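**Ticket 2972: fruit rolling off the display table, cloth keeps bunching**
Opened by: Kulsoom Rajput, Fladmont front room
Status: open, sort of
Priority: low, unless you're the one crawling under the table

Hi all! I'm writing this up in the ticket system since that's where the Promel table problems went last time (see 1326, the wobbly leg, which is fine now, thank you).

So the fruit won't stay put. I set it out for the Monday tasting, go get the labels, and by the time I'm back there's a mandarin on the floor. The table itself is level. I put the Mösli level on it both ways and the bubble sat dead center.

**Tried so far**

1. Folded the fuzzy purple towel double and put it over the lace tablecloth. Better grip, but now there's a ridge where the fold is and the small ones roll down it.
2. Stood things up in cups or small containers. I like how this looks, and the cork ball sits on top of the orange one very nicely. I can't do it for a whole bag of mandarins though, and I'd kept them in their mesh bag at the back with the price label still on. 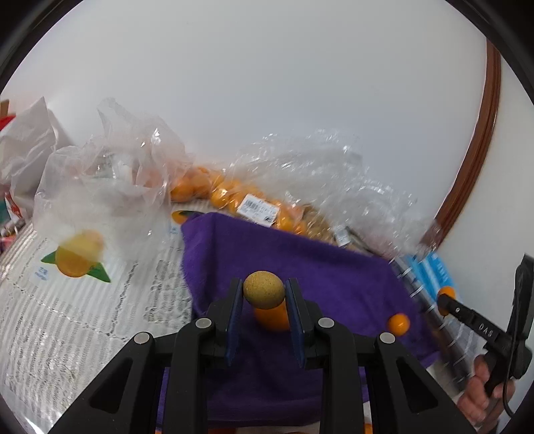
3. Left the mandarins bagged until the last minute. Works, but a bag with a barcode on it is a pretty sad display.
4. Pushed the crumpled plastic to the back of the table. No difference to the rolling, but at least I can find my notebook.

**Update, 4 pm**

Petus suggested spreading the cloth out in a single layer and letting the fruit find its own spot. I gave that a go, with mixed feelings. 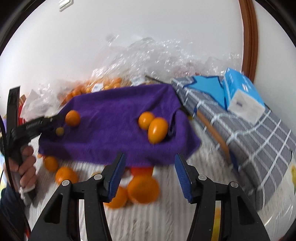 My main worry is still the cloth, because it slides on whatever is under it and I end up tugging at it all afternoon. I think we need the rubbery shelf liner, the 200 cm roll, cut to fit underneath. The creases bunched up on the right side could even be useful if we made them on purpose, like a little wall, and the big egg-shaped fruit could lean there with the round one tucked behind it. The oranges down below the edge of the cloth I'd move up too.

**Need from you**

- Liner, please, and 2 of the shallow trays if there are any left
- Someone to tell me if the lace one can go in a hot wash

I'll leave this open until I've tried the liner.

Kulsoom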